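Search this guide Search
Home / Manuals / Timing / Trindlow / Section 4
561 shares 40 comments

4. Fitting and setting up the Trindlow lap timer

Section written by Manju Kandpal for the Gedness owners' handbook. It covers the kart and single-seater versions of the timer with firmware from September or later. The quick-start card in the box says you will be on track in five minutes. Set aside an evening. 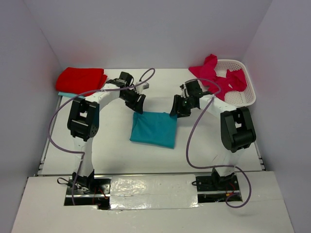
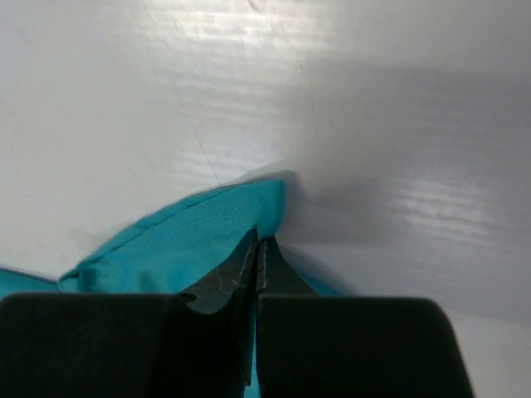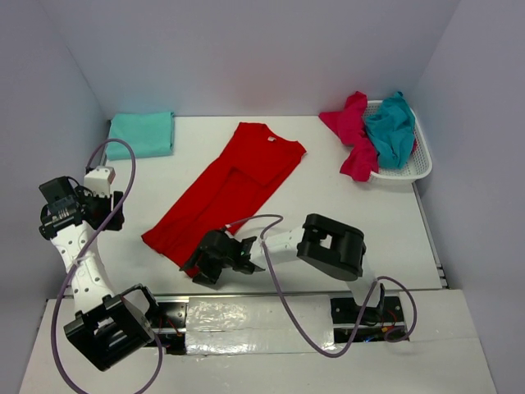 Figures 4-1 to 4-3. 4-1: folded teal cloth between the two arms. 4-2: white surface with a faint diagonal line. 4-3: red shirt laid out, collar to the upper right.

4.1 Before you start

You will need the timer, the bracket, the antenna, both power leads, a 3 mm hex key and a tape measure. The hex key supplied is soft and rounds off on the second or third bolt, so use your own.

Check the serial number on the underside of the timer. Units numbered below 2,994 have the older antenna socket, and the short antenna will thread into it far enough to feel tight without making contact. If yours is one of these, use the long antenna and ignore the note on the card that says either will do.

CAUTION: Disconnect the kart battery before wiring anything. The timer is sold as having reverse polarity protection. I have seen two that did not survive it.

4.2 Mounting the bracket

1. Hold the bracket against the steering wheel hub and turn the wheel lock to lock. The bracket must clear your knuckles and the fuel tank strap.

2. Fit the two lower bolts finger tight.

3. Slide the rubber pad between bracket and hub. The pad is described as a vibration damper. It stops the bracket scratching the hub, and I would not expect more from it.

4. Fit the upper bolt, then tighten all three evenly.

5. Clip the timer in from the top. Pull on it hard. If it comes out in your hand it will come out over the curbs.

NOTE: The adhesive mount sold as an accessory holds well in a garage. For wet or hot days use the bolts.

4.3 Placing the antenna

The antenna wants a clear view of the sky. The card shows it on the nose cone, where it looks neat and gets hit by everything. Put it on the top edge of the side pod or on the seat back.

1. Clean the spot with alcohol and let it dry.

2. Press the antenna down for 40 seconds. Do not rely on the tape alone – add a cable tie.

3. Run the lead along the frame rail, away from the ignition lead. Keep the two at least a hand's width apart, and if they must cross, cross them at a right angle.

4. Leave a small loop of slack at the steering column and check the lead again at full lock.

4.4 Power and first start

1. Connect the red lead to the switched supply and the black lead to the frame ground.

2. Reconnect the battery and hold the center button until the screen lights up.

3. Choose your language and units. The timer asks for both again after every firmware update.

4. Wait outdoors for a satellite fix. The bars on the screen show signal strength, not accuracy. Four bars next to a metal grandstand can still put you on the wrong side of the pit wall.

5. Leave the kart standing still and open Menu > Status > Drift. The number should settle at two or lower. If it wanders, move away from buildings before you start moving the antenna.

4.5 Setting the start line

The timer has a stored list of tracks and will offer to find yours. Let it, then check what it found. The list includes the old layout at Lavia, with the line in front of the former pit exit, and a timer that uses it will give you a lap that looks quick and matches no one else's sheet.

To set the line yourself:

1. Walk to the real timing line with the timer in your hand. Stand in the middle of the track. Get permission first, and do this only when the circuit is closed.

2. Choose Menu > Track > New line.

3. Face the direction of travel and press Mark.

4. Set the line width to 50 feet. The default is twice that, and at some tracks it reaches across to the return straight and counts you twice a lap.

5. Save it under a name you will recognize. The timer does not ask before writing over a line with the same name.

4.6 Checking the result

Run five laps at an even pace with official timing switched on. Compare the two sets of times lap by lap. A fixed gap between them is harmless and only means your line is a little early or late. A gap that jumps about means the antenna is losing its fix, so go back to 4.3.

The maker prints times to three decimal places. The third one is decoration as far as I can tell, and I have learned to be wary of the second. For comparing one setup with another on the same day the timer is fine. For arguing with the stewards it is no use at all, and they will tell you so.

4.7 Predictive lap display

This shows how far ahead of or behind your best lap you are. It needs one clean lap first. The brochure claims drivers find time with it straight away. Most of the ones I have helped spent the first session looking at the wheel and missing their braking points.

To turn it off: Menu > Display > Live gap > Off. I suggest leaving it off until you have read a few sessions back at home.

4.8 Stankevičius cable

Some owners use the third-party Stankevičius cable to take engine speed from the spark plug lead. It works with this timer if you wrap it three turns, not five as its own leaflet says. Engine speed that reads exactly double is a setting and can be fixed under Menu > Engine > Pulses. Readings that jump while idling usually mean the wrap has slipped.

CAUTION: Keep the cable clear of the exhaust. The sleeve is not heat resistant, whatever is printed on it.

< 4 Section 3: What is in the box | Section 5: Downloading sessions >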